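Wuvero hand-held gripper

The Wuvero is a hand-held gripper tool with two fingers, used for comparing finger designs before any of them is fitted to a robot arm. It was drawn up at the Treserberg workshop by Hjørdis Ljungberg and Mbali Lekota, who wanted something a person could simply pick up and carry to the nearest table.

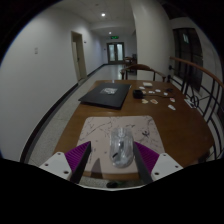
The Wuvero's purple ribbed inserts on either side of a transparent computer mouse.

Clear, glossy objects are a favourite test — they are hard on cameras as well as on fingers — and the Treserberg trials gave them 400 of their 742 attempts, spread rather generously over 4 kinds of object and a good many long evenings in January.

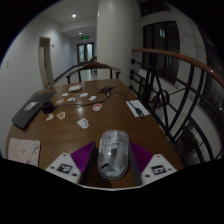

Comparison with the Gotis

The older Gotis has stiffer fingers and, in Csenge Pap's kindly worded review, "a firmer handshake".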